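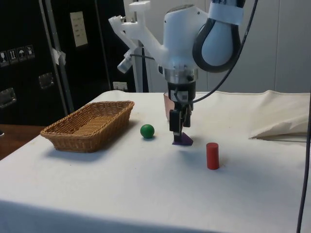 Murkura brings its blocks and baskets to the playroom table

February 2018 – Murkura, the small toy workshop run by Lenni Kinnunen, is opening its tidy-up set to orders from preschools and families. The set is made up of plain shapes in strong colors, among them a green ball, a purple triangular block and a red cylinder, and it comes with a low woven basket to put them all away in.

The idea started at the Laitinen play center, where Kinnunen spent most of November on the floor with the under-fives. "They loved the putting away as much as the playing," says Kinnunen. "One girl filled the basket, tipped it out and started over until her dad came to get her. I went home that night and drew the whole thing!"

Children can sort by color, build a row or simply hunt for the next piece. Murkura suggests laying a cloth on the table first – it keeps the ball from rolling quite so far, and it muffles the noise.

The first run is 393 sets. Of these, 135 are set aside for preschools, which can borrow one for 30 days before deciding. A booklet with 13 tidying games, drawn by the Nakano studio, goes in every box.

Orders are taken at the workshop and at the Darkness bookstore, where a set is out for anyone who wants to try it.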